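4.3 Segmentation and Grasp Proposal Settings

3 shares | 0 comments

This section covers the perception side of Jatarine: loading a recording, checking the object masks, and setting the limits the Grabner planner uses when it ranks grasps. Camera calibration (section 3) must be complete before you start. If the calibration file is missing, the Masks tab stays gray.

Loading a recording

1. Open Jatarine and select Session > Load.
2. Choose the recording folder. The folder must contain both the video stream and the finger-width log.
3. Wait for the index to build. A recording of 1,000 frames takes nearly 6 minutes on the minimum hardware.
4. Open the Masks tab and scrub to a frame in which the fingers are open and the target lies between them.
5. Press K to mark it as the key frame.

Note: Only one key frame is allowed per grasp attempt. Pressing K on a second frame clears the first without a prompt.

Checking the masks

The default mask model, Lalow, was tuned on plain work surfaces. Patterned cloth, thin plastic and open mesh all need a manual check. On a floral tablecloth, printed petals can be returned as small separate objects, and a foam mesh sleeve can be split into several pieces along its openings.
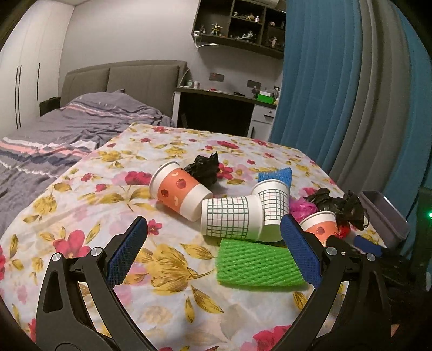 Page last changed: April, by Zübeyde Soylu (rev. 16)

In a key frame like this one, the target is the green foam mesh sleeve between the fingers. Set the masks as follows.

1. Click the green sleeve and assign the label TARGET. If the mask covers only part of it, hold Shift and click the remaining parts to merge them.
2. Assign OBSTACLE to the paper cups. A cup lying on its side often returns two masks, one for the wall and one for the open mouth - merge these as well.
3. Assign DEFORMABLE to the black and pink plastic bags. The planner keeps a wider margin from this class.
4. Assign OBSTACLE to the blue foam sleeve. Do not give it the TARGET label, even if it is next in the task list. Targets are set per attempt.
5. Delete any mask that falls on the printed flowers or leaves.
6. Confirm that both fingers are covered by the SELF mask, including the dark blue pads. The openings in the black finger frames may be left unmasked.

Caution: A SELF mask that misses a pad causes the planner to treat the pad as an obstacle. Every proposal is then rejected with error G-10.

Partly hidden objects

The second apple-print cup, behind the right pad, is returned with a low completeness score. Leave Extend Hidden Shapes on for rigid objects. Turn it off for bags. The extended outline is drawn as a dashed line and can be dragged by its corners.

Setting proposal limits

1. Open Planner > Limits.
2. Set Minimum Clearance to 10 mm.
3. Set Maximum Proposals to 16. Higher values slow the ranking step and seldom change the first result.
4. Draw the workspace boundary around the tabletop. Leave the bed, desk and curtains outside it.
5. Select Apply, then Rank.

Ranked grasps are listed in the right panel with the highest score first. Select a row to show the closing path over the key frame.

Note: Flat, soft targets tend to score low on height. If the list is empty, set Target Profile to Soft/Flat and rank again before you change the clearance.

Saving

Select Session > Save Limits. Limits are stored with the recording and are not carried over to other recordings. To reuse them, export a Flurnamska profile from the same menu and import it after loading the next folder. Masks are not included in the profile.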